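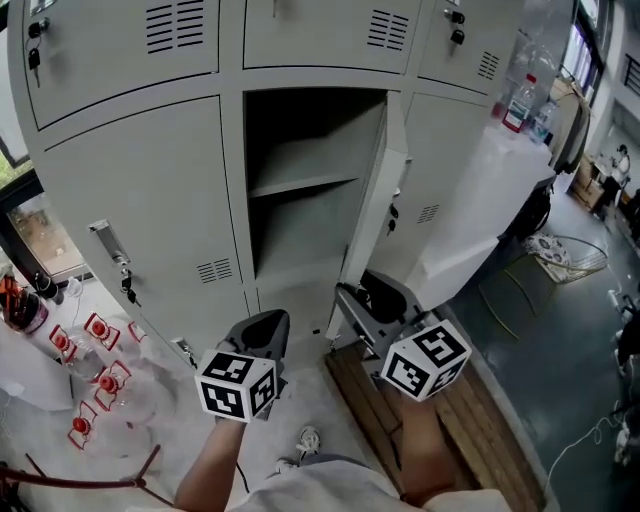 Nodon, le 12 août 2022

Le casier métallique à compartiments, ou vestiaire multicase, est un meuble de rangement collectif formé de plusieurs cases superposées et juxtaposées dans une même carcasse, chacune fermée par sa propre porte. On le rencontre dans les usines, les écoles, les piscines, les gares, les ateliers partagés, et c'est sans doute l'un des meubles les plus répandus et les moins regardés du siècle passé. Il mérite pourtant qu'on s'y arrête, tant il concentre de bonnes idées dans quelques feuilles de tôle pliée !

Dénomination

L'usage français hésite entre plusieurs mots. « Vestiaire » désigne en principe l'armoire haute où l'on suspend un manteau, « casier » la case plus courte où l'on pose un sac, une boîte, une paire de chaussures. Dans les catalogues, on lit aussi « armoire multicase » ou « consigne », ce dernier terme étant plutôt réservé aux cases louées pour une courte durée. Au Québec, « casier » l'emporte presque partout. Les gens de métier parlent de « colonnes » pour la division verticale et de « cases » pour la division horizontale : un meuble de trois colonnes et deux cases offre donc six compartiments.

Structure

La carcasse est en tôle d'acier pliée, soudée ou rivetée selon les fabricants. Le pliage fait tout le travail : une feuille mince qui, à plat, se gondolerait sous la main devient étonnamment rigide dès que ses bords sont retournés. Les portes suivent le même principe, avec un retour sur les quatre côtés qui leur donne leur épaisseur apparente et protège les doigts des arêtes vives. La finition la plus courante est une peinture en poudre cuite au four, le plus souvent gris clair, teinte neutre qui supporte bien les frottements et se retouche sans trop de peine.

Dans certains modèles, la case est partagée en deux par une tablette horizontale. On y gagne un étage pour les petits objets, et l'on évite de tout empiler. La tablette repose sur des taquets ou des plis de la paroi. Dans les modèles Fasteo, elle se retire en la soulevant de 15 millimètres puis en la basculant vers soi, geste qu'on apprend vite et qu'on n'oublie plus.

Les ouïes d'aération

Les fentes horizontales embouties dans les portes sont la signature visuelle du meuble. Elles vont souvent par groupes, répartis sur la hauteur du battant ou placés vers le bas. Leur rôle est simple : laisser circuler l'air autour des vêtements humides, des chaussures, des repas oubliés. L'air frais entre par le bas, l'air plus chaud et chargé d'humidité s'échappe par le haut. La fente emboutie, à la différence d'un simple trou découpé, forme une petite lèvre en relief qui arrête en partie le regard et la poussière tout en raidissant la tôle. Quelle élégance, pour un coup de presse !

Les collectionneurs - il y en a - datent volontiers un casier à la seule forme de ses ouïes. Isauro Magaña, auteur d'un inventaire du mobilier d'atelier, en a relevé 70 variantes, classées selon la longueur, l'écartement et le profil de la lèvre. Son répertoire compte 2833 fiches et reste l'outil le plus commode pour identifier un meuble sans plaque.

Fermeture

Trois grandes familles coexistent. La serrure à clé, encastrée dans la porte, convient aux cases attribuées à une même personne pendant longtemps. Le moraillon, ou porte-cadenas, laisse chacun venir avec son propre cadenas, ce qui décharge le gestionnaire du soin des clés. La serrure à combinaison, mécanique ou électronique, se rencontre surtout dans les lieux de passage.

Le petit cadenas noir, livré avec deux clés, est devenu l'accessoire presque obligé du porte-cadenas. Dans un atelier où les cases changent souvent de mains, on voit fréquemment le cadenas rester pendu avec sa clé en place : la case est fermable, et le suivant n'a rien à chercher. La règle d'usage veut alors que l'on emporte la clé dès qu'on prend la case, et qu'on la remette en partant. Certaines portes ont en outre une poignée cuvette, creux rectangulaire où se glissent les doigts et qui ne dépasse pas du battant. Aucun vêtement ne s'y accroche.

Principaux types

- Vestiaire une case : porte sur toute la hauteur, tringle et tablette haute.
- Casier deux cases : le compromis classique des ateliers, assez haut pour un sac à dos ou une veste pliée.
- Multicase : quatre ou cinq niveaux, pour les effets personnels de petite taille.
- Casier en Z : portes en L imbriquées, qui permettent de suspendre un manteau long sur une demi-largeur.
- Casier visitable : porte perforée ou vitrée, employé quand le contenu doit rester visible.

Installation et entretien

Un casier se pose de niveau, faute de quoi les portes frottent ou s'ouvrent toutes seules. Les pieds réglables, ou à défaut de simples cales, suffisent dans la plupart des cas. Il faut prévoir devant le meuble le débattement des portes et la place d'une personne accroupie, car la rangée basse est toujours celle dont on sous-estime l'encombrement. Les meubles hauts et étroits se fixent au mur ou se vissent entre eux. La notice du Stekham à six cases demande un dégagement de 100 centimètres en façade.

L'entretien est léger : un chiffon humide, un savon doux, une goutte d'huile sur les charnières de temps à autre. Les ouïes se dépoussièrent au pinceau. Une rayure profonde doit être poncée et repeinte sans attendre, la rouille progressant volontiers sous la peinture. Entre deux occupants, on laisse la case vide et la porte grande ouverte quelques heures - le remède le plus ancien contre les odeurs, et toujours le meilleur.

Réemploi

Solides et réparables, les casiers connaissent souvent une seconde vie. On les retrouve dans les chambres d'enfants, les garages, les cafés, repeints ou laissés dans leur gris d'origine. Les pièces les plus recherchées sont les portes intactes, et les anciens Zavala se démontent entièrement au tournevis.

Articles connexes
Armoire métallique
Cadenas
Consigne à bagages
Moraillon
Patère
Poignée cuvette
Tôle emboutie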